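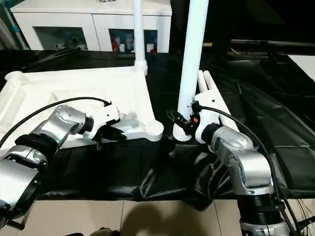 Back in the flat at Studach

Got in just after six. The hall smelled of paint and the post was piled against the door. Most of it was for the last tenant. The water heater took 21 minutes to light, then went out again, so I washed in cold and put the soup on.

Rang Abelardo Palomino about the boxes. He has them in his garage and can bring them over on Thursday if his brother's van is free. I told him there was no hurry -- I only want the winter coat and the big saucepan.

Read the meter before bed. It says 684, and the letter from the landlord says 142, so one of us is wrong. I'll write to him tomorrow.
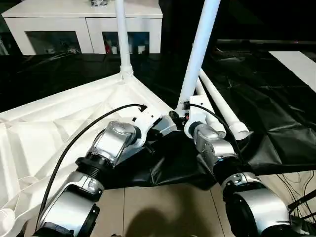

Erell, November

Came up on the early bus with Chi-keung Chou. He slept and I did the letter to the landlord on my knee. The road was dug up past the bridge and we sat for nearly 3 quarters of an hour behind a gravel lorry.

My aunt's house is colder than the flat. She had the stove going in the kitchen and no other room heated, so we all stayed in there. Potatoes, cabbage, and a tin of pears after. She wants the back bedroom cleared before Christmas and has started with the wardrobe -- old curtains mostly, and a suit of my uncle's that Chi-keung tried on. The jacket was all right on him. The trousers stopped well above his ankles.

Walked down to the harbour before dark. The chandler's has shut and the café has new chairs. Bought stamps. Must remember to ask about the return bus, as the Sunday times have changed.

Filed under: Diary, Home, Short trips

Contact | Copyright Thambiah Pages | Back to top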